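Search this site... Go

About Talleo

Posted in August by Yaqin Gu

Talleo is a fan-run guide to Piltgate, the co-op dungeon game with the giant snails and the terrible, wonderful fishing. I started it as one page of notes on lantern skins, back when the in-game menu showed you a lock icon and no hint of how to open it. Friends kept asking me for the link, so I kept adding to it!

The guide now covers 2,731 items: lanterns, cloaks, boat flags, pets and every last hat. Each entry lists where the item drops, what it costs in the Bickerstaff market and whether it has ever come back after a seasonal event. We also have maps for all 20 regions — the Lemex Marsh one took me most of a winter, and I still love opening it.

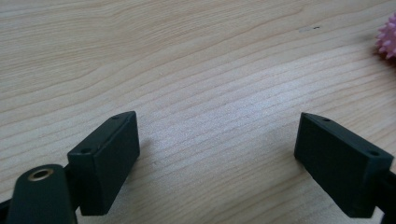
Most of our drop rates come from players. Anyone with an account can log a run, and we don't post a rate until an item has 1,000 logged runs behind it. Rare pets take forever to get there (looking at you, Moss Otter), so those pages say "still counting" for now. So far 430 people have sent in runs, and some of them log every single night.

Talleo is free to read and you don't need an account to search. If you spot a wrong price or a missing hat, use the Fix This link on the item page. I read those over breakfast, usually before 8 a.m., and small fixes go up the same day.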